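Search the knowledge base
Go

We use cookies to keep you signed in. Accept / Manage settings

Ticket 1120: Label printer skips every other label after update
Product: Cleltau shipping labels
Opened by: Irén Kiss, Hulludlow
Status: Resolved, July 2024

Problem as reported: We pack small craft kits and print labels from the Murnura order screen. After the last update the printer feeds one good label, then one blank, then one good. A roll of 200 is gone by lunch. Test prints from the printer's own button come out fine.

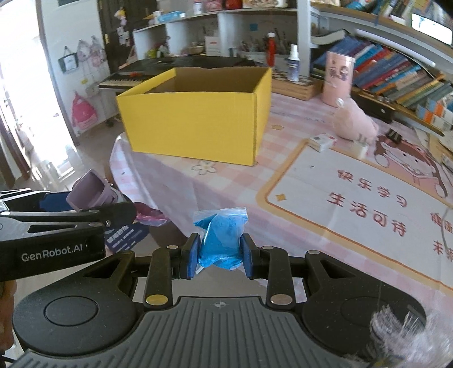 I have already cleaned the print head and tried a new roll. Same result. The old laptop, still on the previous version, prints normally over the same cable.

Reply from Benedek Kerekes, support: Thanks. Since the button test is fine, the sensor is probably OK. Please open Print Setup and tell me the page height and the gap setting.

Irén: Height is right. Gap says 14 mm. The old laptop says 3.

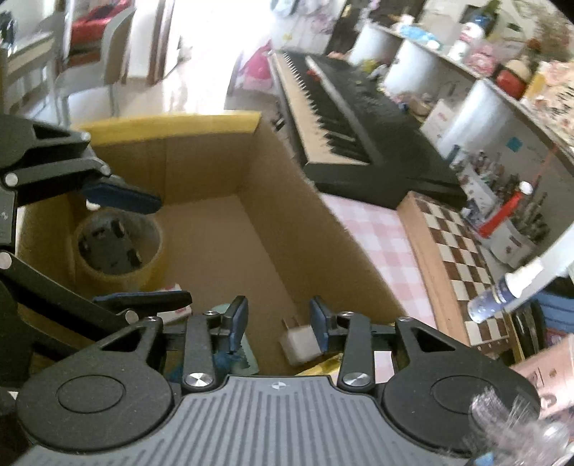
Open brown box at the packing spot.

Benedek: That is the cause. The update resets the gap on any profile made before the Gosling driver was added. Set it to 3, save the profile under a new name, and restart the print service. Saving under the old name will not hold — the reset runs again at the next login.

Irén: Done. Printed 12 in a row, no blanks. Restarted and printed again, still good.

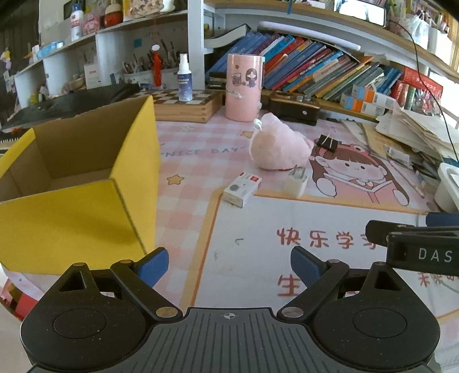 Yellow box on the desk, flaps open.

Benedek: Closing this. A fix for the reset is planned for August. Until then keep the renamed profile and do not delete the old one, as saved orders still point to it.

Comments

packroom2: Same here, gap was 14 too. Renaming worked.

T. in shipping: Where is Print Setup on the tablet version? Can't find it.

packroom2: Under the gear, then Devices.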